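4.2 Where the pills live

Most advice on taking medicine regularly assumes that the medicine has an address. Our household diaries suggest otherwise. Of the 458 entries we coded, a good many concern the search for the bottle, and a fair number of those end with the bottle in a coat. Renaud and Collet, in their earlier work at Riviere, called this "storage drift." Their respondents called it other things, which the authors left in a footnote.

We sorted resting places into three kinds: fixed (a shelf, a drawer), attached (beside some larger object that is itself hard to lose) and roaming. The attached kind interested us most. One Gedville man kept his tablets next to the bread bin for 16 years and could not say what they were for, but he never missed one. His wife, who knew exactly what hers were for, kept them in a handbag and missed plenty.

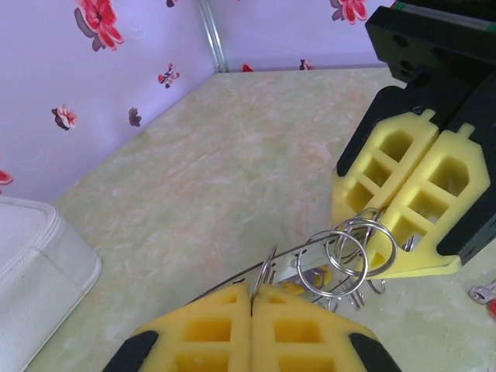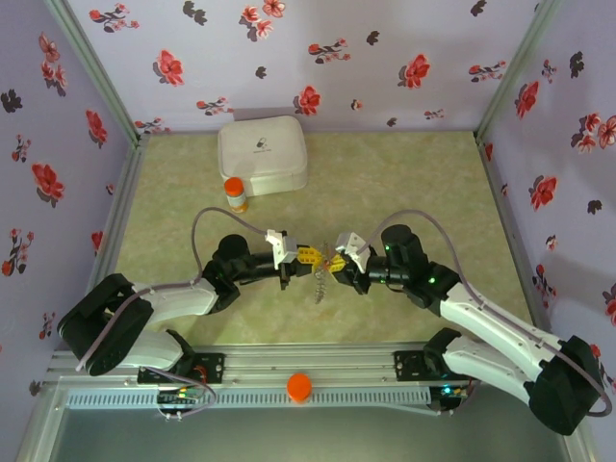
Figure 3. The second picture shows a small orange-capped bottle standing in front of a larger white box, an arrangement of the attached kind.

Poltow, March

The attached bottle has one weakness: the larger object must stay put. When Štefanec went back to the Poltow households after the spring cleaning, she found toasters moved, a radio retired and one fruit bowl given to a cousin. The pills had seldom gone along. In the diaries the days after a move are full of crossings-out, and one page says only "Sunday - no idea."

We had expected people with weekly pill trays to do better. They did, until they had to fill the trays. Filling is a chore with no natural hour, and it tends to be put off to an evening that has already been promised to something else. Vidal's proposal that trays be filled during the weather report was tried by 20 households in Stondwood. It worked well in those that watched the weather report.

None of this should be read as a case against drawers. A drawer is a perfectly good place for medicine if it holds fewer than 100 other things, and we saw two that did. Section 4.3 takes up the refrigerator door, where the mustard has seniority.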